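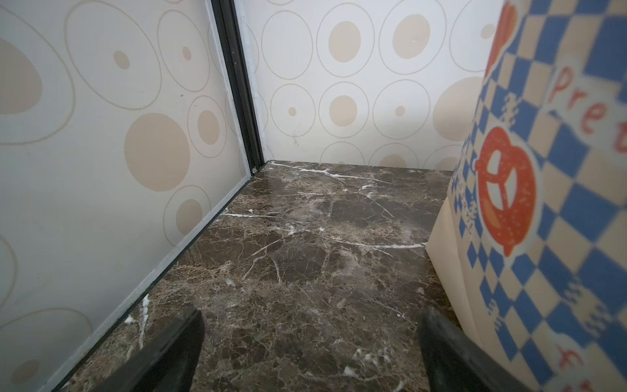
*Bay corner, back left, with the pretzel bag standing on the right.*

# Bay safety checklist with comments — Murell arm, grocery packing project

**Team:** Modon Robotics Club
**Inspector this round:** Darmawan Majimbun
**When:** Sunday, before practice
**Bay:** the marble one with the circle-pattern walls

Marks: OK, FIX (can run today, repair before next practice), STOP (no power until cleared).

Great round, everyone! The new gripper team has really taken to this form, and I got more useful notes from them than I could fit. I've cleaned up the spelling and left the rest alone. My own remarks end in DM.

## 1. Floor and walls

- [x] Floor swept, no grit or loose screws — **OK**
- [x] Corner trim tight against both panels — **OK**. Checked the little screw at the foot of the black strip by hand. Snug.
- [x] Bottom trim flat to the wall — **OK**
- [ ] Wall panels clean — **FIX**. There's a faint dark scribble low on the back panel. Try the damp cloth first, then the eraser sponge, and please test the sponge somewhere out of the way. Busy backgrounds are hard enough on our detector without extra marks! DM
- [x] Glare check from all four preset poses — **OK with comment**. The shine near the back corner is still there. The new exposure setting handles it much better than the old one did, and I'm delighted with whoever dug that setting out of the menus.

## 2. Emergency stop and fencing

- [x] Main stop button pressed, arm drops out of run mode — **OK**
- [x] Second button at the operator's seat — **OK**
- [x] Arm stays still after the button is released, until someone resets it on the pendant — **OK**. Did this three times with three different people. Every new member should get to do it at least once; it's the best two minutes of the whole induction.
- [x] Floor tape around the bay complete — **OK**
- [ ] Sign with the stop procedure posted at eye height — **FIX**. It's posted, but at the eye height of somebody much taller than our seventh graders.

## 3. Arm and cables

- [x] Base bolts at marked torque, paint lines still match — **OK**
- [x] No knocking or grinding at any joint, jogged slowly end to end — **OK**
- [x] Joint covers closed, vents clear of tape and dust — **OK**
- [x] Cable jackets: no cuts, no flat spots — **OK**
- [ ] Cable loops clear of objects in the work area — **FIX**. Long comment follows.

Comment on cable loops: bags with rope handles need their own line on this form, and I've added one under section 5. A rope handle and a cable loop are nearly the same size, they sit at nearly the same height when a bag is standing up, and either one can hook the other as the arm moves away. Birkett's team suggested a spiral wrap plus one more tie point on the link, which sounds right to me. Until it's on, jog at the slow setting near any bag with handles and keep one person watching the cables and nothing else. That person doesn't hold the pendant and doesn't call out grasp results. They watch cables!

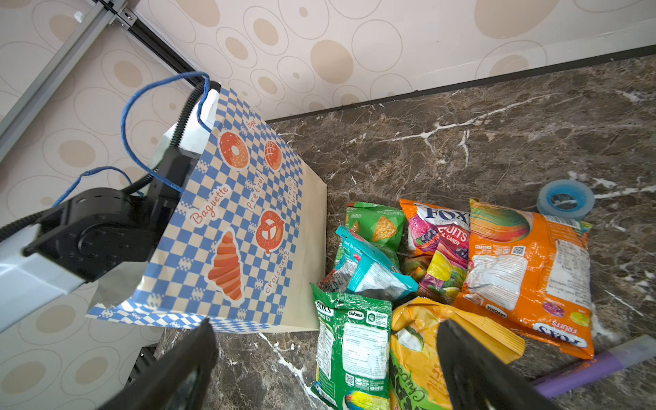
Until then we'll also run the tie-down test at the start of each practice: move to full reach, roll the wrist both ways, come home, then look at every loop again. Write down the slack if it has changed. Matlow's group did this all through November and caught a loose clip well before it could cause trouble, so it's worth the time.

## 4. Gripper

- [x] Both fingers seated, screws tight — **OK**
- [x] Finger pads clean, no curling edges — **OK**
- [x] Opens and closes fully, no sticking — **OK**. Log reads 1596 cycles on this pair of fingers. We swap at 2452, so there's plenty left, but keep the log honest and enter manual cycles as well.
- [x] Grip force set to the soft profile for snack bags — **OK**. Force setting is 22 on the pendant. Please don't raise it to rescue a bad grasp. A bag that slips is good data.
- [x] Wrist camera lens wiped, mount doesn't wiggle — **OK**

## 5. Items in the bay

- [x] Only listed items inside the tape while the arm is powered — **OK with comment**. Tape rolls and markers count as items. If it's on the marble when power goes on, it goes on the list.
- [x] Snack packs sealed, no crumbs or leaks — **OK**. We keep the candy bags and the chip bags in the same set on purpose. The candy wrappers slide and the chip bags puff up and squash, and a grasp that works for both is a really lovely thing to see.
- [x] Shopping bag stands by itself on the floor — **OK**
- [ ] Rope handles folded outward and down before the first move (new line) — **FIX**. Everyone learn this one, please. I'd like it to be habit by next time.
- [x] No glass, no cans, nothing with a sharp corner — **OK**
- [x] Eating kept to the other table — **OK**. Thank you for this! Practice snacks and test snacks are two separate boxes and should stay that way.

## 6. People

- [x] Hair tied, sleeves up, lanyards off — **OK**
- [x] One operator, one spotter, names on the board — **OK**
- [x] Nobody reaches over the tape to straighten a bag — **OK this round**. Stop, reset, walk in, straighten it, walk out, call clear. It feels slow the first few times and then you stop noticing.

## Result

No STOP marks. Four practice runs allowed at the slow setting, normal speed once the spiral wrap is fitted and I've seen the tie-down test pass.

Open items to close:

1. Scribble on the back panel — gripper team
2. Stop sign lowered — anybody with a screwdriver
3. Spiral wrap and extra tie point — Birkett's team, parts are in the Murell drawer
4. Handle fold added to the spoken start-up call — DM

Signed, D. Majimbun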